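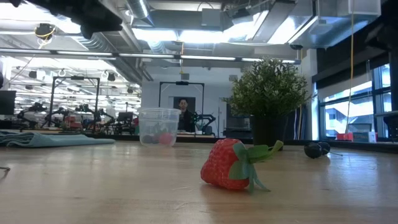
Häufige Fragen zur Pflichtverteidigung und zum ersten Gespräch

Ich führe meine Kanzlei in Plellholm allein und bekomme am Telefon immer wieder dieselben Fragen gestellt. Ein paar davon beantworte ich gleich hier, dann müssen Sie nicht in der Warteschleife hängen (ich habe übrigens gar keine, bei mir klingelt es einfach durch).

Ich habe eine Vorladung von der Polizei bekommen. Muss ich da hin?
Als Beschuldigter: nein, jedenfalls nicht, wenn die Polizei Sie von sich aus lädt. Kommt die Ladung von der Staatsanwaltschaft oder vom Gericht, sieht es anders aus, dann müssen Sie erscheinen. Zur Sache müssen Sie auch dort nichts sagen, Ihre Personalien schon. Schicken Sie mir den Brief am besten als Foto, dann sage ich Ihnen, welcher Fall es ist.

Soll ich vorher bei der Dienststelle anrufen und alles erklären?
Bitte nicht! Ich weiß, der Drang ist groß, gerade wenn man sich ungerecht behandelt fühlt. Aber was Sie am Telefon erzählen, landet als Vermerk in der Akte, und die kennen wir zu dem Zeitpunkt beide noch nicht. Absagen dürfen Sie den Termin natürlich, oder ich mache das für Sie.

Was ist überhaupt ein Pflichtverteidiger?
Ein ganz normaler Anwalt, der Ihnen vom Gericht beigeordnet wird, wenn das Gesetz eine Verteidigung vorschreibt. Zum Beispiel, wenn Sie in Untersuchungshaft sitzen oder Ihnen ein Verbrechen vorgeworfen wird. Mit Ihrem Einkommen hat das erst einmal nichts zu tun, das verwechseln sehr viele.

Darf ich mir den aussuchen?
Ja. Das Gericht setzt Ihnen in der Regel eine Frist, in der Sie jemanden benennen können. Die ist manchmal knapp, also melden Sie sich lieber gleich und lassen Sie den Brief nicht auf dem Kühlschrank liegen.

Ist das dann kostenlos?
Leider nein. Die Staatskasse bezahlt mich zunächst, aber wenn Sie verurteilt werden, kann sie sich das Geld bei Ihnen zurückholen. Bei einem Freispruch trägt die Kosten normalerweise die Staatskasse.

Was kostet das erste Gespräch bei Ihnen?
Wir nehmen uns bis zu 90 Minuten Zeit, und dafür berechne ich 90 Euro inklusive Mehrwertsteuer. Wenn Sie mir danach das Mandat geben, rechne ich den Betrag an. Für Fälle am Amtsgericht, in denen wir nur Akteneinsicht nehmen und eine Stellungnahme schreiben, vereinbare ich meistens 400 Euro pauschal.

Was soll ich mitbringen?
Alles, was Sie an Post bekommen haben, auch die gelben Umschläge! Auf denen steht das Zustelldatum, und daran hängen die Fristen. Ausweis bitte auch.

Mein Sohn ist festgenommen worden. Was kann ich jetzt tun?
Rufen Sie mich an, auch abends. Ich brauche seinen vollen Namen, sein Geburtsdatum und, wenn Sie es wissen, die Dienststelle. Falls Sie mit ihm sprechen können, sagen Sie ihm, dass er schweigen soll, bis ich da bin. Spätestens am Tag nach der Festnahme muss er einem Richter vorgeführt werden, wenn er nicht vorher freikommt.

Wie erreiche ich Sie?
Telefonisch ab 9 Uhr, das Büro liegt im dritten Stock im Haus Isaksson, Eingang vom Hof. Im Juli bin ich meistens zwei Wochen weg, dann vertritt mich die Kanzlei Prerner. Parken geht am besten hinten am Flillgate, vorne ist fast immer alles voll.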